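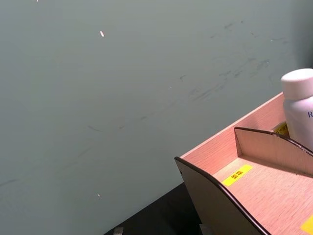

Scuffing on the wall behind a desk organizer

Scuff marks on flat wall paint in a shared office
Posted in Rental and Workplace Upkeep

Filotow
Our organization leases a ground-floor suite and must return it in May. The lease requires that painted walls be "free of marks beyond ordinary wear." Several walls have a flat, grey-green finish and show grey smears at desk height. A damp cloth removed the lighter marks but left a shiny patch on a test area near the door. Please advise whether the remaining marks should be cleaned or painted over. We hold half a can of the original paint, and the deposit at stake is $400.

Amden
Flat paint should be cleaned with as little pressure as possible. Mix a few drops of mild dish soap into warm water, wring out a soft white sponge until it is nearly dry, and dab the mark. Do not rub in circles. Melamine pads are not advised on this finish – they polish the surface, and the shine remains visible in daylight.
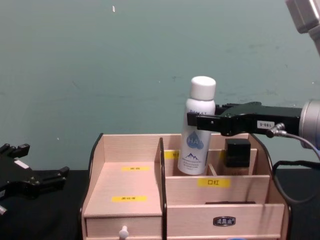 Furniture should be moved well clear before any work begins, and drawers emptied first. Where a shiny patch has already formed, further cleaning will not correct it. Repaint the full wall from corner to corner, as touch-ups from an old can seldom match.

Grulholm
We painted ours. One gallon was $50 and it took a Saturday.

Yeh
Before purchasing anything, request the landlord's definition of ordinary wear in writing. In our building, light scuffs were accepted after a tenancy of 11 years, and no deduction was made. Nail holes were charged separately.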